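Grundadlow Community Hall
Aug 3, 2026

Grundadlow Community Hall is preparing its September welcome boxes for new residents. This thread sets out what goes into them, how they are packed and how contributions may be made.

1/ A total of 1,103 households are registered to receive a box this year. Each will contain wrapped sweets and snacks for the household to share, together with a printed guide to local services.

2/ Contributions have been received from residents across Veltow and Enton. Almost 2,000 individual items have been logged so far. We are grateful to every household that has given.

3/ Sorting takes place at the dining table in the Theodorakopoulos Room. Items are laid out on the cloth and handled one at a time. Small flat packets are checked front and back, as the printed details are often on the reverse and in very small type.
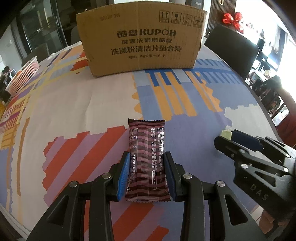
4/ Packets with a damaged seal are set aside and do not go into a box. The same applies to any sweet whose wrapper has come open. Contributors are asked to look over both ends of a packet before handing it in.

5/ Many items carry labels in languages other than English. These are welcome. Where a label cannot be read by the person sorting, the item is passed to a colleague who can, and a short English note of the ingredients is added.

6/ Cardboard boxes are being reused wherever possible. Worn edges and a crumpled corner are acceptable — a split base is not. Please leave the original printing as it is and do not cover it with tape.

7/ Mixed sweets are brought together in one pile before they are divided. Lollipops, twisted sweets and pillow packets are shared out so that each household receives a fair selection.

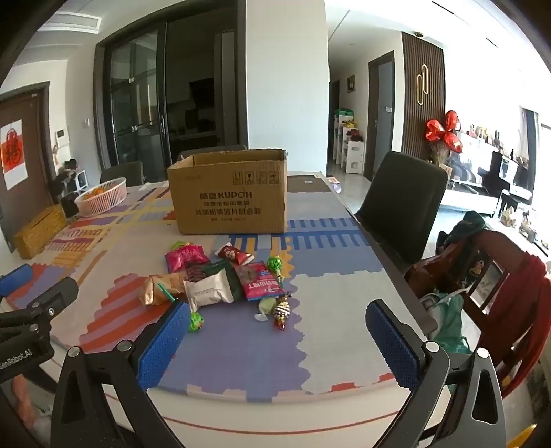
Lollipops, wrapped sweets and snack packets on the patterned cloth, with an open cardboard box behind.

8/ Each household's share consists of 8 items, of which 2 are lollipops. Soft sweets go in last, on top of the heavier packets. Lollipops are placed along the side of the box with their sticks pointing down.

9/ We are unable to accept home-made sweets, items without a label, or anything that must be kept in a fridge. Chocolate may be handed in from the start of September, when the storeroom is cooler.

10/ Contributions may be left at the front desk during opening hours. Residents of Enton may also use the collection point at the library. Please do not leave bags outside the building overnight.

11/ Households wishing to be added to the list should ask for a form at the front desk. Forms already returned do not need to be sent again.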